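Muvstead Shared Storage Pilot
Progress report to the Callerik Fund
Aug 9, 2022

Where we are

The grant pays for one thing: finding out whether households on the Muvstead estate will pay a small monthly fee for a shared store of household and garden equipment. The application said 75 households would sign up by the end of June. We have 13. Two of those are members of our own staff, so the fair number is 11.

We don't think more leaflets will fix this. We sent out 400 in the spring and got four phone calls, one of which was a complaint about parking.

What members borrow

The carpet cleaner is out most weekends. The pressure washer is booked well ahead. Almost everything else sits on the shelf, including the tile cutter and both sewing machines. The application leaned on a survey in which people said they would borrow a wide range of items. We wrote that survey, and looking at it again, it asked people whether they liked the idea. It should have asked when they last needed a tile cutter.

Money

The Dorneo booking software costs more than the fees bring in. It was chosen for a scheme of 75 households and does plenty we don't use, such as text reminders in several languages. Members mostly ring up. We have asked to move to the cheaper plan and are told the contract runs to its first anniversary, so there is no saving to report yet.

Of the $1,000 set aside for repairs, most is unspent. We would be careful about calling that good news, given how little of the equipment has left the building.

The Tuhumury site

The second store at Tuhumury was due to open this summer. The lease is still unsigned and the landlord now wants us to cover the insurance. Our view is that a second site makes no sense until the first one has shown something.
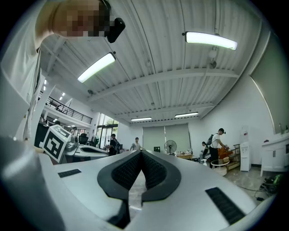
Gripper with soft gray fingers, from below.

What we ask

Please let us hold back the Tuhumury money until the winter. In the meantime we would like to drop the monthly fee at Muvstead and charge per loan, starting with the two items people want. If bookings don't rise under that system, we will recommend closing the store and returning the balance.

The partners' meeting felt this was too gloomy and asked us to mention that members are friendly and bring things back clean. They are, and they do. The loan records and the June accounts are attached.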